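Home Programme Speakers Past Sessions Contact

Transfers and Eligibility in University Football: Notes for the Afternoon Session
Speaker: Nabil Masri
Rakarmont Coaching Forum, 2:15 p.m.

Opening. Thank the organizers and the host athletics department. Remind delegates that the session concerns internal policy at the Lestby conference level. Questions on individual player files should be held for the compliance desk, which is open until the close of the forum.

Slide 1. Scope. The paper addresses athletes who have completed one degree and wish to use a remaining year of eligibility at a second university. It does not address junior football, nor players released for disciplinary reasons.

Slide 2. The present position. Under the Lestby rules a graduate who changes programs may dress immediately, provided that admission to a recognized course of study has been confirmed before training camp. In practice the confirmation often arrives late. Registrars work to an academic calendar, and coaches work to a depth chart. Pause here. Most of the room will have a case in mind.

Slide 3. What the review considered. Staff read 300 files from member programs. Receivers and defensive backs made up the largest share of movers. Linemen moved least. Do not give a breakdown by university; consent was not sought for that purpose.

Slide 4. Principal findings.
- The athlete's first written contact with the new program was missing from many files.
- Releases were signed by different offices at different universities, and on two campuses by the head coach alone.
- Housing and meal arrangements were usually settled after the roster was announced.
- Academic advisors were seldom copied on correspondence.

Speak to the second point at some length. A release signed only by a coach places that coach in a difficult position and gives the athlete no clear avenue of appeal. The recommendation is that the athletic director sign in every case, within ten working days of the request.

Slide 5. Costs. The Maurya bursary provides $1000 per graduate transfer toward relocation. It has not been adjusted since it was established, and it does not extend to athletes who move within the same province. Mention the separate book allowance of $200 — it is frequently overlooked by incoming players. Application forms are held by the awards office.

Slide 6. Settling in. Athletes who arrive in May have the summer to learn the playbook and find a place to live. Those who arrive in August do both during camp. Programs are asked to name one staff member as the point of contact for every arrival.

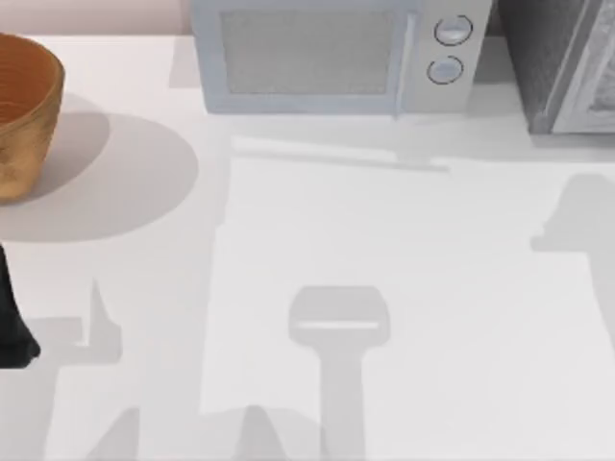
Yabsira Tesfamariam wrote after the draft was circulated that the single point of contact should not be a position coach, as a receiver competing for a starting place will hesitate to raise a problem with the person who decides the matter. The comment is accepted, and the wording will be changed to "a staff member without responsibility for selection."

Slide 7. Recommendations for vote. Read each aloud. One, a common release form. Two, the signature of the athletic director. Three, a fixed date for confirmation of admission. Four, a review of the Maurya bursary before the next season.

If time is short, omit Slide 3 and proceed directly to the findings. Copies of the draft form are on the table by the door, and written comments may be left with the Rakarmont office until five o'clock.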